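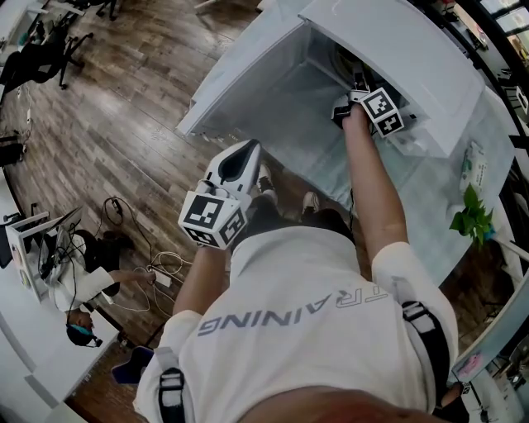

White T-shirt, "TRAINING" across the back, head down over a white box.

About us

Hello and welcome! If you've found this page you've probably already looked at the course list and want to know who you'd be learning from, so I'll tell you a bit about how the school came about and what a normal week is like.

I teach upholstery. Chairs mostly, footstools for beginners, the odd chaise longue when somebody is feeling brave. The school is in Kulldale, on the first floor of the old seed merchant's, up a wide staircase that was built for sacks of grain and is very kind to anyone carrying an armchair. There's a goods hoist too, but it's slow and it groans, and most people end up taking the stairs.

I didn't set out to run a school. I trained in a workshop called Garrido, where I spent my first winter doing nothing but stripping old frames. Tacks, staples, more tacks, a hundred years of dust and the occasional hairgrip. I moaned about it at the time (a lot) but I still think it's the best way in. Take enough chairs apart and you start to see how the person before you did it, where they were careful and where they wanted their dinner. After that I had a little shop of my own, doing seats for cafés and window cushions for people with awkward windows, and customers kept hanging about to watch. One of them asked if she could have a go. Then she brought her sister. By the following March I'd cleared the back half of the shop and put up a notice for a Tuesday evening class, and it filled up before I'd bought enough hammers.

We moved up here when the shop got silly. The big room has 10 benches, all at a decent height, with proper light from the north side and a kettle at each end. Trestles are stacked along the wall and you help yourself. The sewing machines live in the smaller room next door so that the noise doesn't drive everyone potty, and we have a button press which is the most popular thing in the building by miles. Give people a button press and they will cover buttons all afternoon.

What do we teach? The footstool weekend is where most people start. You go home with a finished footstool, sore thumbs and quite strong opinions about webbing. The drop-in seat day is good if you have a set of dining chairs at home that need doing and you'd like to learn on one and carry on with the rest by yourself. The long course runs for 4 terms and covers traditional work — hessian, horsehair, stitched edges, hand-tied springs, the lot — as well as the modern foam methods, which I like more than I'm supposed to. You bring your own chair for that one. Please send me a photo of it first! I've had people drag in things with so much woodworm that we spent the first lesson saying goodbye to them.

I'm asked about fabric all the time. We keep a wall of samples from Polletti, who do lovely hard-wearing wools, and Kuvov, whose prints are a bit louder. You're welcome to order through us or bring your own cloth. My only plea is that you leave big stripes and checks until your second project. Matching them round a curve can make a grown adult cry, and I include myself in that.

You don't need to be handy. You don't need to be strong either, though you'll find muscles in your hands you'd forgotten about. Our youngest student so far was 10, on a family day, and our oldest was 76 and faster with a curved needle than I am. We've got people who want a change of career, people who inherited an ugly sofa, and a good few who come for the biscuits and the chat and take two years to finish a stool. All fine by me.

Prices: the drop-in seat day is £67 with all materials apart from the top fabric. Everything else is listed on the courses page, along with the dates.

If you'd like a look round before you book, come up on a Tuesday evening when class is on. The door sticks, so give it a shove. Wear something you don't mind getting fluff on, and closed shoes please, as the tacks do get everywhere.

Page last updated March 11, 2020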